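Rolgate tennis balls, can of 3 – review

Bought March 17, 2023, writing this in May so they've had a fair go. Short version: good ball for the money, bad lid.

Got mine from Ikdale, the big one with the garden section. Uyên Đồng from my building told me to skip the Wemska ones, said they go flat in a week. Had a can of those last year and yeah. Flat. Dead as a potato.

Use: mostly hitting against the wall at the park, a doubles game now and then with Golnar Shirazi and whoever she drags along. Also rolling one under my foot in the evening for my heel, and I'd say half the wear is from that.

Bounce – lively at first, maybe too lively. Settled down after a couple sessions. Still fine for practice now. Wouldn't use them for a real match at this point but I don't play real matches, so.

Felt – fluffs up fast on rough concrete. Two of mine look like they slept badly. The one that stays home still has nice felt. Picks up hair and crumbs, wipe it with a damp cloth and let it dry overnight, comes off ok.

Color – bright. Easy to find in wet leaves, which the old Rajput ones were not. Lost 6 of those in one winter.

Noise – if you live above someone, dont bounce these on tile. I did it twice on the phone without thinking and heard about it. Rolling is silent.

The lid. Cracked the first time I took it off, now it wont snap on, so the can rolls around the car shedding balls at every red light. I wrote to the store, order ending 2394, got a form reply saying keep the reciept. That was weeks ago. Using a sock now, works better than the can did.

Smell when you open it is strong, gone in a day.

Would I buy again? Yes, on sale. Full price I'd think about it. If you play on clay ask someone else, I've only had them on concrete and the kitchen floor.

Four stars, one off for the lid.

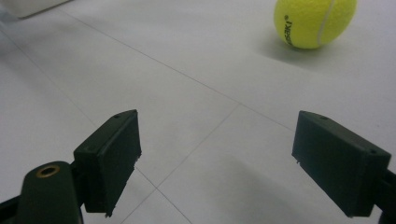 Oh and for the heel thing, go slow and sit down for it the first few times. Standing on it straight away hurt like crazy. Couple minutes each foot is plenty, then put the ball up somewhere before you step on it in the dark.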